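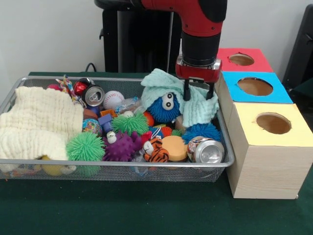 Words by Laine Raudsepp

In my mother's language there is a word for the drawer where you put the things that have no drawer. I looked for the English word for many years, and finally a neighbour gave me "the bits and bobs". I like it very much, although it makes the matter sound smaller than it is. In most homes I have visited for this magazine, the bits and bobs are winning.

I wanted to write about the mixed basket. I don't mean the toy box, where a toy is at least among its relatives, or the laundry, which has its own sad order. I mean the wide tray where a baseball lies beside a drinks can and a towel lies over both. It begins on the evening when visitors are coming. You take one container and walk through the rooms, and whatever is on the floor goes in. The visitors come, they admire the floor, they leave, and the container stays as it is until summer.

Mine is the mesh kind, silver, with a rolled rim. I bought the first one from Civitz when they still had the small shop behind the station in Fuvach, and I have been faithful to the type. With mesh you can look through the side and see that something yellow is at the bottom. You don't always know what the yellow thing is, but you know it has not been lost, and with children this is often enough to stop the crying.

The fabric is always the difficult part. A blanket or a towel goes in last, because it was on the sofa, and then it is the lid. Under a lid everything is forgotten. If you change only one habit after reading this, let it be the cloths: take them out first, shake them over the table and fold them somewhere else. A waffle blanket is especially good at keeping a small block inside its folds and giving it back to you at night, under the foot. 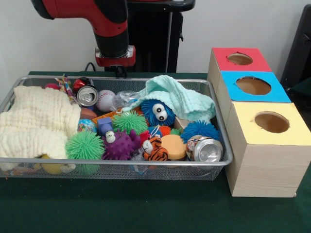 NOMISOV, November

The Vasiliauskas family live on the third floor, above a bakery, and their flat smells of caraway until eleven in the morning. I went there to talk about tidying with the mother, Rasa, who has been teaching it to the parents' group at the library for five years. She does not like the word teaching. "I only sit with them while they take things out," she told me. "Alone they take out two things and then they make coffee."

Her method has hardly any rules, and she was a little ashamed of this when she saw my notebook. You put the tray on a table with a cloth on it, so that balls do not run away and nothing makes noise. You take things out by what they are made of. She has tried other ways: by owner, by colour, by room. By owner brings quarrels. By colour is pretty and useless, as a green fuzzy ball and a green building brick have nothing to say to each other. By room is good only if you know which room, and a mixed basket exists exactly because you did not know.

So it goes like this. Cloth first. Then metal, which mostly means cans, and cans mostly mean the recycling. She is strict about the cans. A child can explain to you for a long time why a crushed can is needed, and it may be a true explanation, but the can has a sharp place near the tab and it goes out. Clear plastic bags go with it. After this the tray is already lighter and the mood in the room is better.

Then the soft rubber things, and here my respect for Rasa became really large. Everybody who has children between three and eight owns these spiky and hairy balls. They come in party bags, they come from the dentist, and they collect every hair and crumb from the bottom of the basket. She washes them in the sink in lukewarm water with a drop of washing-up liquid, squeezes them gently and leaves them on a rack overnight. Twenty minutes of work, she says, with the radio on. The ones with googly eyes she wipes by hand, with a cotton bud around the eyes. I asked if this is necessary. She looked at me as if I had asked whether to wash a child.

Plush is next, then the hard balls, then blocks. The blocks are last since they are the easiest and by this time you are tired. What remains at the end is the real bits and bobs: a small cardboard box, a rope toy when there is no dog, a figure that once belonged to a bigger set. For these she keeps a jar. When the jar is full, her children choose what stays.

I tried it at home the next week, with my own tray and my own two helpers, who are 13 and 5. The older one worked fast and with a bored face. The younger one greeted every object by name. We made good progress until the globe ball came out, and then there was a long pause for finding Australia.
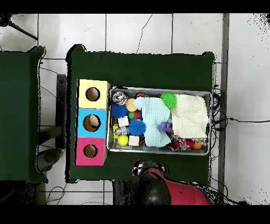 My mistake was to have only one place for the things that were finished. They made a hill, the hill rolled, and we were sorting again what we had already sorted. Rasa said on the telephone that I should use boxes with a hole in the top, the kind where the hand goes in but the eye does not see very much. Small children like to post things. They will post a ball into a hole many times, and they will not tip out such a box as quickly as an open one. The hole should be wide enough for the biggest ball you own, so measure this before you buy or cut anything.

She also prefers cubes to round tubs, as they stand close together on a shelf and do not waste the corners. A different colour for each kind of thing helps the ones who can't read yet. I paid 70 for a set, with the delivery, and felt a bit foolish, and the same evening my younger one made her own from a shoebox with scissors and a saucer to draw around. It holds the fuzzy balls. The hole is more of an egg.

The tray itself I did not throw away. It stands by the door again, with one towel in it and a can that I have not asked about.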